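Old interior door swings open by itself and rubs at the bottom – where do I start?

Posted in: Doors, Windows & Trim
27 May 2018

Areti Makris
Hi everyone! First post here, and I'm so excited to finally have a house to ask about. We moved into a 1930s place on Starkenholm Street in the spring and I've been working through it room by room. I've stripped one mantel, patched more plaster than I care to remember, and I'm completely hooked.

My problem is the door between the back bedroom and the hall. It's solid wood, stained brown, very heavy, three hinges. If I leave it half closed it drifts open until it bumps the dresser. It also rubs on the floor near the latch side for the last few inches before it shuts, and there's a pale arc worn into the boards. The latch still catches, but I have to lift the knob a little.

My father-in-law says to take it down and plane the bottom. I'd rather not cut anything until I understand what's wrong, especially as I love this door. Is it the hinges, the frame, or the house? I own a decent screwdriver set, a level, a block plane I've used twice, and plenty of enthusiasm. Thanks so much!

Aliki Economou
Welcome, and what a fun project! I've rehung every door in my own house (20 of them, if you count closets) and I still get a kick out of it when one finally closes with a click. Please don't plane anything yet. A door that has to be lifted to latch is nearly always sagging, and a sagging door can usually be brought back with a screwdriver.

Start with the top hinge. Open the door halfway, take hold of the knob and lift gently while somebody watches the hinge. If the leaf moves against the jamb, the screws have lost their grip. Tighten them by hand. If one just spins, take it out, pack the hole with wooden matchsticks or a bit of dowel dipped in wood glue, let it dry overnight, trim it flush and drive the screw again.

If that doesn't do it, swap one screw in the top hinge for a long one that goes right through the jamb into the stud. Pick the hole closest to the middle of the jamb and drill a pilot first. Go slowly at the end – each quarter turn pulls the top of the door toward the hinge side and lifts the latch corner a hair. I've seen a door clear the floor with two turns. It's wonderful.

Next, look at your gaps with the door shut. You want about the thickness of a nickel across the top and down both sides. Wide at the top on the latch side and tight on the hinge side means sag. An even gap all around with rubbing only at the floor means the boards have come up or dropped somewhere, and then we're talking about the floor and your father-in-law may get his way after all.

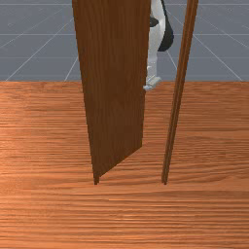

A brown wood-grain door, partly open, with the frame post to its right.

For the drifting, put your level on the hinge-side jamb and check it in both directions, on the face and on the edge. A door swings by itself when the hinge pins aren't in a plumb line. If the jamb is only a little out, you can slip a shim behind one of the hinges. I cut mine from cereal boxes. A strip behind the bottom hinge pushes the bottom of the door toward the latch, so check your gap before you add another.

There's also the old bent pin trick, which I adore. Tap out the middle hinge pin, lay it on concrete, give it a light smack with a hammer so it has the slightest bow, and tap it back in. The extra friction holds the door wherever you leave it. Do this last, after the sag is fixed.

Do post again when you've had a go. I want to know what was behind that top hinge!

Zacharopoulos
plane it. 20 minutes job. did all mine when we got new carpet

Sivier_Jim
Good advice from Aliki. I'd add one thing: if you do end up planing, wait until after June and see how the door behaves through the sticky weather. Mine on the north side of the house swells every summer and is loose again by Thanksgiving. I shaved one in a hurry my first year and now there's a draft under it you could fly a kite in.

Check whether the bottom edge has ever been sealed, too. Mine was bare wood. Two coats of varnish on the top and bottom edges made a real difference – you have to take the door off for that, so get a helper and put wedges under it before you pull the pins. Bottom pin first, top pin last.

Areti Makris
Oh, this is great, thank you all! Went straight upstairs and did the lift test, and the top hinge moves! Two of the screws just go round and round. Matchsticks and glue are going in tonight. Leaving the plane in its box for now.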